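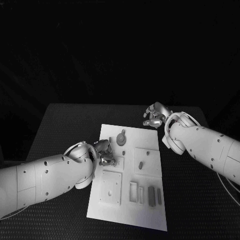
Elínborg Þórarinsdóttir thinks we should stop calling it the practice board. It's a sheet with small parts on it, she says, and people have learned to assemble things from less, and if we go on giving every object in the building a title we'll end up with a Department of Screws.

We do have a drawer labeled Department of Screws now. She has asked us to mention that it was not her idea.

About | Courses | Kits | Visit | Contact

Hevville > Who we are > About us

About Kudurance

Kudurance is a small school of assembly in Hevville. We teach adults to put little things together and, on the second evening, to take them apart again without swearing. The second evening has a waiting list.

We started in March in the back half of a former shoe store, with one table and a box of fasteners bought from an outfit called Potgieter that was going out of business. The box was supposed to hold 300 pieces. It held 427, and sorting them became our first course, mostly by accident. Several people asked to take it again.

Classes are capped at 10. We tried more and the elbows didn't work out. Everyone gets a board, a set of parts and a dark mat to work over, and the parts go back where they came from before anybody puts on a coat. Dropped pieces are the property of whoever finds them, unless they're ours, and they're all ours.

Our main course is named Deltari, after a word Elínborg saw on a crate and liked. It runs for six evenings and covers fits, small threads, plates and pegs, and what to do when you have one part left over. (Put it on the windowsill. There's a jar.)

You don't need experience. You do need reading glasses if you've been telling yourself you don't, and we keep a few spare pairs by the door in colors no one has ever tried to steal. Lessons last 90 minutes with a break in the middle for coffee, which stays on the other side of the room.

We don't give out certificates. You can keep one finished assembly, and most people have it on a shelf at home, where guests ask what it does.

Contact: front desk, Kudurance, Hevville | © Kudurance | Back to top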